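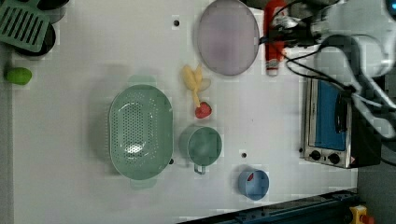
Changes to the Household Recipe Archive

Readers of this site will be aware that the recipe archive has been maintained in its present form for a number of years. Following a review carried out in June, several changes have been made to the way recipes are stored, tested and published. They are set out below for the benefit of regular visitors.

The archive held 1010 entries at the time of the review. Many were duplicates, and a good number had been copied from newspaper clippings without any note of the source. Entries that could not be traced have been withdrawn. Readers who relied on one of them may write in, and a copy will be sent where one still exists.

Soups and stews remain under their former headings. Baked goods have been moved to a separate section, as the old page had grown too long to load on a telephone. The 22 recipes for preserved lemons have been reduced to four. This decision was not taken lightly, and the author accepts that it will disappoint some correspondents.

All quantities are now given by weight first, with cups in brackets. The kitchen scale used for testing is a Hornetti, purchased secondhand, which reads up to 3000 grams and has proved steady enough for bread. Amounts under five grams are still given in teaspoons. Oven temperatures assume a conventional electric oven without a fan.

The noodle recipes adapted from the menu at Wannasri, a restaurant that closed last winter, will stay in place. The broth requires a long simmer – four hours at the least – and should not be attempted on a weeknight. A shorter version was tested twice and was not considered suitable for publication.

Comments on older posts have been closed. The comment service, Butari, raised its fee in the spring, and most of what arrived through it was advertising. Corrections remain welcome by email and will be entered at the foot of the recipe concerned, with the month in which they were received.

The index of pickles and relishes is not yet complete. Entries from A to M are available now – the remainder will follow once the handwritten cards have been sorted.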